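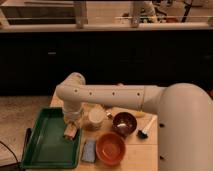
A robot arm holds a small object over a green tray.

Plistley ferry to run later from September

Day trippers to Plistley Island will get an extra two hours ashore from September, when the last ferry back to Fairclough moves from 4 pm to 6 pm.

Operator Flustero said the later sailing would run daily until the end of the holiday season. The morning timetable stays the same, and return tickets already bought will be honoured on the new service.

"People were getting to the lighthouse and having to turn straight around," said Flustero operations manager Fengying Zeng. "It's a long walk up from the jetty and most visitors want a swim as well."

The boat carries 100 passengers. Bikes can go on board, but must be booked the day before - there is no room to add them at the wharf.

Chia-jung Tai, who runs the Bititz guesthouse above the harbour, said the change would suit her neighbours at the cafe more than it would her. "My guests are staying the night anyway," she said. "But the cafe has been shutting after lunch, and now they'll stay open for the afternoon."

The walking track to the northern beach remains closed for repairs to its steps. The lighthouse track and the harbour foreshore are open.

Timetables are posted at the Fairclough ticket office.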